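## 4. Scene set-up and acceptance checks (sink tasks)
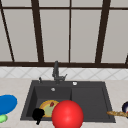

This section applies to every sink task run in the Irnico simulator before results are passed to the Brindeo test bench. Complete section 3 (licence and controller set-up) first. The steps follow the house rules agreed for the Salinas and Curkow sites and do not replace any safety standard that applies to the physical arm.

### 4.1 Preparing the scene

1. Load the sink layout from the approved library. Do not edit a library layout in place – save a copy and work on that.
2. Enter the scene seed in the run sheet. The reference seed is 857.
3. Check that the basins, the rim and the worktop are all set as fixed bodies. The tap is also fixed unless the task calls for it to be turned.
4. Confirm that each loose object has both a visual mesh and a collision mesh.
5. Let the scene settle for 296 physics steps with the arm held at its home position.
6. Look for objects that have sunk into a surface, drifted or left the worktop. If any have, reject the scene and return to step 1.

**Note:** A plate lying in a basin is a valid start state. Food items resting on a plate count as separate objects and must have their own entries in the object list.

### 4.2 Setting limits

1. Set the speed limit to 50 per cent of the controller maximum for all first runs.
2. Draw a keep-out zone round the tap, including its spout and lever.
3. Draw a second zone along the full width of the window. It must reach down to the sill.
4. Set the contact force alarm to stop the run. The "log only" option is not allowed for acceptance work.

**Caution:** Keep-out zones are not copied when a layout is saved under a new name. Check them again after every save.

**Caution:** A limit that works in simulation gives no assurance on the real arm. Carry out the site risk assessment before any transfer – including transfers at reduced speed.

### 4.3 Running and recording

1. Run the full set of 84 trials without changing the settings between them.
2. Mark each trial as pass, fail or void. Use void only for a simulator fault, such as a missing texture that hides the target or a body that passes through the worktop.
3. Keep the video and joint log for all trials, void ones included.
4. Have the run sheet checked by someone who did not build the scene.

If a trial is stopped by the force alarm, record it as a fail even when the object has reached its goal. Do not repeat single trials to improve a result. When a setting has to change, close the run sheet, open a new one and start again from 4.1, step 2.

Run sheets are stored with the layout copy under the same file name. For the transfer procedure, see section 5.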